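Subject: Re: [trailer-list] Soft floor by the door, Skavura 34

On Thursday the Clonham member wrote:

> We have a soft spot in the floor right inside the entry door, a
> couple of feet across. Vinyl looks fine on top. Dealer quoted
> 3000 and wants it for a month. Is this something a person can do
> in the driveway, or am I going to wish I had paid the man?
> Also, how do I tell where the water is coming from?

You can do it in the driveway. I did the same spot on ours, same model, two years older than yours. It took me four weekends, but one of those was mostly waiting on a door seal that came in the wrong size.

Find the leak before you cut anything. On mine it was the bottom corner of the door frame on the hinge side. The factory putty had dried up and pulled away, and every time it rained the water ran down behind the trim and into the edge of the floor. Run a garden hose low on the wall first and work your way up, ten minutes at each height, with somebody inside holding a flashlight. If you start at the roof you will get everything wet and learn nothing.

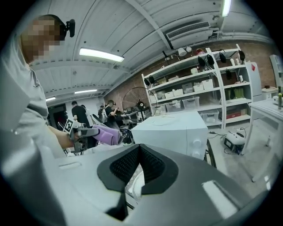
Once you know, pull the door trim and the step well cover. The vinyl is only stapled at the edges on these, so you can roll it back if the furnace has been on and the floor is warm. Mine cracked in one place because I got in a hurry in October with the heat off.

Cut out the bad decking with the saw set just deep enough to clear it. There is a wire bundle and a water line under there and the drawing in the Holzer manual has them on the wrong side. Go back until you hit wood that a screwdriver won't push into, then keep going to the middle of the next joist so the new piece has something to land on. My outer joist was gone for 2 feet. I bolted a new one alongside it.

For the new deck I used the same thickness as the old, sealed on all the edges, glued and screwed. Let the glue sit overnight. Then reset the door frame in fresh butyl tape, and run a bead of the Drello sealant over the top edge and down the sides. Leave the bottom open so it can drain.

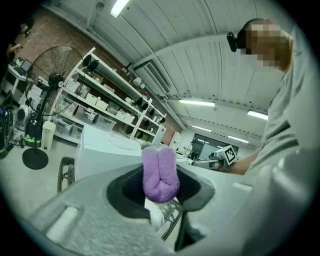
Purple sock, folded up.

I spent 90 dollars, not counting the saw blade I ruined on a staple. The dealer price is mostly labor.

One more thing, check the belly cover under that corner. Mine was holding water and I had to slit it to let it out. Patch it with the wide tape after everything is dry.

If you get it opened up and it goes back under the cabinet, write again before you cut. That part comes apart differently.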